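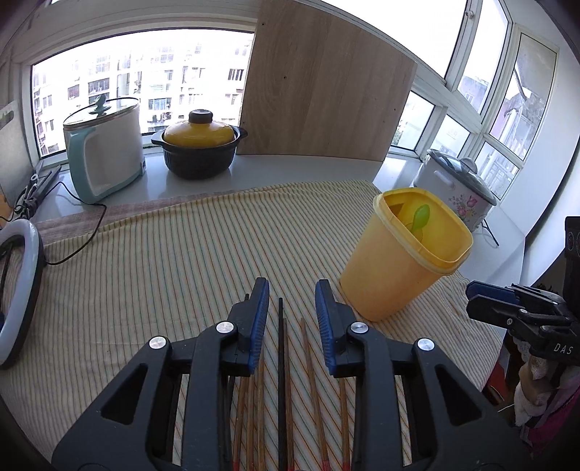
Noodle Night Is Back in Tonham!

December
By Anselmo Evangelista

Get your appetite ready, because the winter noodle supper returns to Tonham this month and we've got a new hall, a bigger kitchen and a broth recipe I have been dreaming of since last year. Doors open at 6, and the first bowls go out at 7.

Last winter we raised $2,916 for the Poltholm lunch program, which pays for hot meals for older neighbors up and down the valley. So close to $3,000! This year I'd love to see us sail right past it (and I think we will, judging by how fast the first tickets went).

There are two broths to pick from, a slow pork one and a mushroom one that is fully vegan, and both come with greens, pickled radish and as much chili oil as you dare. Kids can have plain noodles with butter, no questions asked. Twal Bakery is sending over sesame buns again, and if you missed those last time, get in line early.

We still need hands for washing up, plus two or three people with a car to bring tables over from the Custon Street school in the afternoon. Drop your name on the sheet at the library desk.

Tickets are at the library too, and you can pay at the door if there are seats left. Bring your own bowl if you have a favorite, the bigger the better!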